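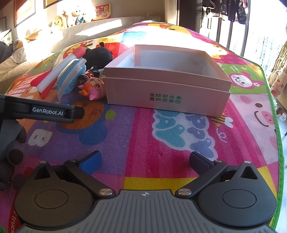 Ticket 744: Oral history catalog, Agudelo collection
Opened by: Alina Pîrvu
Status: Resolved

Search in Prerkine returns no hits for interviews recorded in February. Records open normally by direct link. Other months unaffected.

Checked the import log. 12 transcripts from the Pernport strike series were loaded with the interview date in the notes field, so the date index skipped them.

Moved dates to the correct field and rebuilt the index. Search now returns all 12.

Speaker names with diacritics still sort last. Moved to a separate ticket.

Closed December 15, 2022.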